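Toy kitchen set - play table check, Lurnlow room
Checked 15th March. Next one due before the holidays.

1. Table top
Wiped down, OK. Keep the plant back off the play surface, soil goes everywhere and little ones chew leaves. Snake plant is toxic if eaten, so out of reach when kids are in.

2. Saucepans, stacking
Run a thumb round every rim and down both sides of the handle. Look for splits, white stress marks, sharp seams. Navy one goes at the bottom. Long handles stick out well past the pot when stacked so turn them in from the table edge, easy to catch a sleeve.
Result: pass. Rims need a better scrub tho.

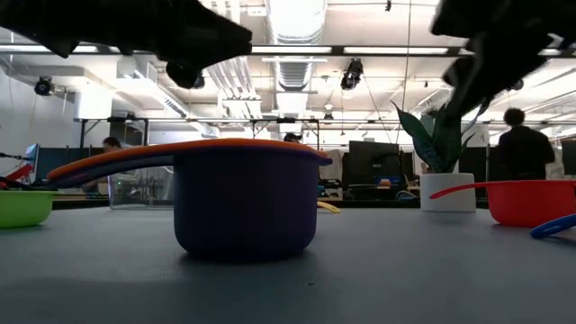 3. Measuring cup, blue
Bend test on the handle, gently. Check inside the bowl for crud. Anything that fits in the small parts tester gets pulled - no arguments. Pass, one scratch underneath, smooth to touch. 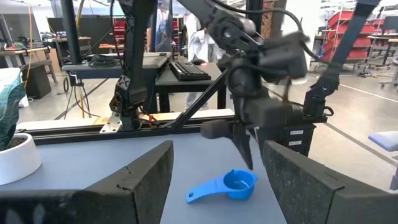 Same test for any other scoops and spoons in the tub. Had 2 binned in Febuary for cracked handles, replacments still on order from Zestgate. Chase that.

4. Bowls
Lime green one OK. Check for tooth marks round the rim, they go rough.

5. Nesting and storage
Should stack without forcing. If a pan jams don't lever it with anything metal - warm soapy water and a twist. Colours can go in any order as long as the biggest is on the bottom.

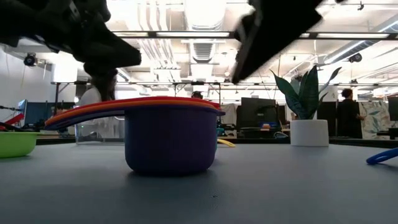
Don't pile anything else on top, it tips towards the handles. Tub lid to be clipped at end of day. Small yellow bits get left behind every time so check behind the pots before packing up.

Overall: OK to use. Redo rims, chase order.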